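Jurnska Hard Wax Oil for wooden tabletops, 694 ml tin, satin finish 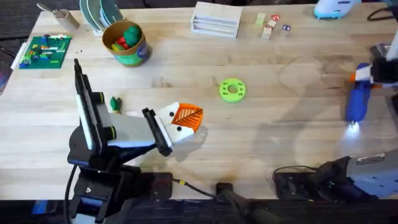 ## About the product

Jurnska is a hard wax oil for indoor tables, desks and workbenches. It is made by Briem in Lustthorpe and it is sold in our shop since January. The oil goes into the wood and does not make a thick film on top, so the grain stays visible and you can repair one small place without sanding the whole table. It is suitable for oak, ash, beech and birch. For dark woods we recommend the Cilska oil, which has a warmer tone.

## How to use

1. Sand the top with 120 grit and then with 150 grit, always along the grain.
2. Remove the dust with a dry cloth.
3. Stir the tin well. Please do not shake it.
4. Put on a thin coat with a brush or a white pad. Wait 13 minutes and wipe off all the oil that is left on the surface.
5. Let it dry overnight and repeat one time.

Old faint stains can remain under the oil. If they disturb you, sand them out before the first coat.

## Technical data

| | |
|---|---|
| Contents | 694 ml |
| Article number | 162 |
| Finish | Satin, clear |
| Coats | 2 |
| Light use after | 24 hours |
| Full hardness after | 10 days |

## Care

For daily cleaning use a damp cloth and a little mild soap. Do not use products with ammonia or bleach. Hot pots need a mat, also on a fully hard surface.

## Safety

Cloths with oil can start to burn by themselves. Put them in water or dry them flat outside before you throw them away. Keep the tin closed and away from children.

## Delivery

We have sold over 3,000 tins of Briem oils and we keep this size always in stock. Opened tins cannot be returned.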